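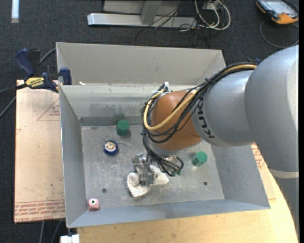 Terence Hebden has been testing picking software for a living since before most warehouses had any use for it. He runs the trials side of Pimwood, which stores and packs returned goods for online shops, and for the past month he has had Oltov on loan. Oltov is sold as a service. The customer supplies the arm and the gripper, and for a monthly fee gets software that decides where to take hold of things in a bin.

We spoke on 2nd May, when he had just sent his report to the board. He would not share the report, but he was happy to talk about most of what was in it.

I asked first why Pimwood was interested at all, given that it has people who can empty a bin faster than any arm.

"Returns are a mess," he said. "A new product comes in a box of 30 and every one is the same. A return can be anything. We had a bin last month with a kettle lid, a single slipper and a bag of marbles in it. I can teach a machine to pick one thing all day. I can't teach it everything our customers send back, and Oltov's claim is that I shouldn't have to."

The trial was set up to test that claim. Each bin held a few unrelated items, some hard and some soft, and the arm had to take them out one at a time and put them in a tray. Nothing in the bin had been shown to the software beforehand. Hebden's team ran 3000 attempts over the month and logged each one by hand.

Of those, 394 failed. He counts a failure as anything that leaves the item in the bin, drops it outside the tray or needs a person to step in.

"I've seen worse and I've paid more for it," he said. "But you have to look at what the 394 are. If they were spread evenly I'd be fairly relaxed. They aren't. Solid things with flat sides, blocks and so on, it hardly ever misses. Anything with a cord or a string on it is where the trouble starts."

A yo-yo was the item he brought up most often. The body is round and smooth, and a two-fingered gripper has to close near the middle of it or it slides out. Then there is the string.

"It'll pick the yo-yo up nicely and the string will be round something else, so you get two items in the tray, or one in the tray and one on the floor. The software sees the yo-yo. I'm not convinced it understands that the string belongs to it."

Cloth went better than he had expected. He had put tea towels and other bits of fabric into the bins thinking they would be the weak point, as they had been with the last system he tried, a suction-based kit from Hagedorn. Oltov tends to go for the middle of the cloth and pinch it, so the sides hang down as it comes up.

"That's what I'd do with my own hand if I only had two fingers," he said. "It doesn't fold it, obviously. It goes in the tray in a heap. For us that's fine, a person folds it later."

Wolfram Rieger, who looks after the machinery at Pimwood and did most of the installation, joined us for part of the conversation. His opinion was a little cooler. He had no complaint about the picking, but a good deal to say about the setup.

"The brochure says a day," he said. "It took us four. The software was running by the first lunchtime. The rest was calibration and cables."

Cables came up several times. An arm that has to tip its wrist right down to the floor of a bin takes its cabling with it, and any loop that hangs too low will touch the wall or the goods. Rieger's advice to anyone starting out is to run the arm slowly to every corner of the bin before picking anything, and to watch the loops and ignore the gripper. He also thinks the bin should be clamped. Theirs moved slightly in the first week and the picks along one side went wrong until somebody noticed.

"After that we clamped it and did the calibration again. The software gave us no warning. It just got worse. I told Oltov they should put a check in for that."

Did they reply?

"They replied the same afternoon. Whether they do it, I don't know."

Support was one of the things both men praised. Their contact at Oltov, Anneliese Stöcker, answered most questions within the hour and came out once to look at the string problem. She took away the logs for the worst cases, and an update arrived on the 23 May build list, as Hebden calls the planned release. He has not tried it and does not want to guess how much it will help.

The price is harder to pin down. Pimwood was quoted a fee per arm, with a limit on picks per month, and Hebden dislikes the limit.

"Retries count as picks," he said. "If it has three goes at a yo-yo, I've paid for three. I said to them, you're charging me for your mistakes. They're looking at it."

He also looked at Utorex, which charges a flat rate, but it wanted a scan of every product in advance and that ruled it out for returns. For a company that packs the same few lines all year, he said, it might be the cheaper choice.

I asked whether he had recommended that Pimwood sign with Oltov. He had, for one arm on one shift, with corded items sorted out by hand before they reach the bin.

"Wolfram wanted to wait for the update," he said.

"I still do," said Rieger.

The board meets later in May. Until then the loan has been extended and the trial bins are still being filled each morning, with rather more string in them than before.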